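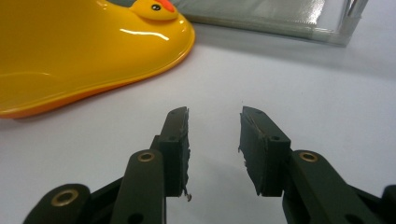 Most households in Drarkstead should test their water before they price a softener, Consolacion Calimlim wrote to us after the last column, and most of them do it the other way around. She asked whether the white crust on a faucet tells you anything useful about how hard the water is. We put the question to Jouko Koskela, a water treatment technician with Drenirex, at the company's shop on Mercado.

"It tells you that water evaporated there," Koskela said. "A slow drip on moderately hard water will build more scale than a good faucet on very hard water. You can't read a number off it."

The number he wants is hardness, expressed as milligrams per liter of calcium carbonate. The well-fed side of town runs close to 300, which he classes as very hard. Divide by 17.1 and you have grains per gallon, the unit printed on most softeners sold in this country.

Homeowners often bring him a different figure. Pocket meters labeled TDS measure electrical conductivity and convert it to an estimate of total dissolved solids. A customer came in last November with a reading of 501 and a quote for a softener sized to match it.

"That's sodium, chloride, sulfate, everything that carries a charge," Koskela said. "The calcium and magnesium are in there, but the meter doesn't separate them. His hardness was well below that. And if you soften the water, the meter reading hardly moves. People call and say the unit is broken."

The reason is ion exchange. A softener trades calcium and magnesium for sodium, so the dissolved load stays much the same. For checking a softener he recommends a drop-count titration kit. He also keeps Trultis strips on the counter and considers them adequate for a yes-or-no answer at the kitchen tap.

On sizing, Koskela works from water use between regenerations. For a typical family unit at local hardness he expects roughly 2,000 gallons. If the control valve is set to a timer, he suggests changing it to metered operation where the valve allows it. "A timer regenerates while you're on vacation. It uses salt and rinse water and gets you nothing."

We asked about the bathroom, where most complaints start. Soap reacts with calcium to form an insoluble curd, the gray film on tubs and tile. Synthetic detergents are much less affected. Scale proper is mostly calcium carbonate and dissolves in weak acid. Koskela uses white vinegar diluted by half, left for 20 minutes and rinsed, and keeps it off marble and other calcareous stone.

"Never with bleach. Not in the same bucket, not one right after the other."

Water heaters get a separate schedule. He drains a few gallons from a tank heater once a year and looks at what comes out. Tankless units need a circulated descaling flush, and he follows the interval in the manual for the measured hardness.

Dexter Lumbao had written to ask about magnetic conditioners that clamp to the pipe. Koskela doesn't sell them. He said he has tested the water before and after two such devices and found the same hardness on both sides, and that sellers generally claim a change in crystal form, which his kit can't measure.

Outdoor spigots and the cold kitchen line are usually left unsoftened. Koskela wants the bypass valve labeled before he leaves a job.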